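The second half began with Marsden a goal down and the rain coming in sideways from the open end of the ground. I had taken a seat behind the dugout because it was the only dry one left. The board said 1,502 had paid to get in, and most of them were already hoarse.

Bunorura had scored after 18 minutes from a corner that should have been cleared twice. After that they sat back. Their keeper took his time over every goal kick. The referee looked at his watch and did nothing.

At half-time our manager took off both wingers. I thought he had lost his mind. He put on the kid from the reserves, who had signed in December and had not touched a ball in a league game.

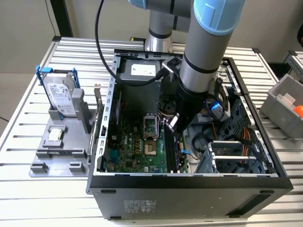

*A robot arm over an open computer tower.*

The kid lost the ball the first three times he got it. The man next to me, who had driven 300 miles from Skurov, put his hood up and stopped watching. Then a long throw skidded off the wet grass, their center back slipped, and the kid was alone with the keeper. He hit it with his shin. It went in off the post.

The man from Skurov asked me what had happened. I told him. He made me tell him again.

After that neither side could hold on to the ball. On 90 minutes Bunorura hit the bar, and the rebound went over the stand and into the parking lot. We waited for another ball. When it came, the referee let them take the kick and blew his whistle.

It was a draw, and we stayed up by a point. The kid walked off with his socks down, looking for somebody to swap shirts with.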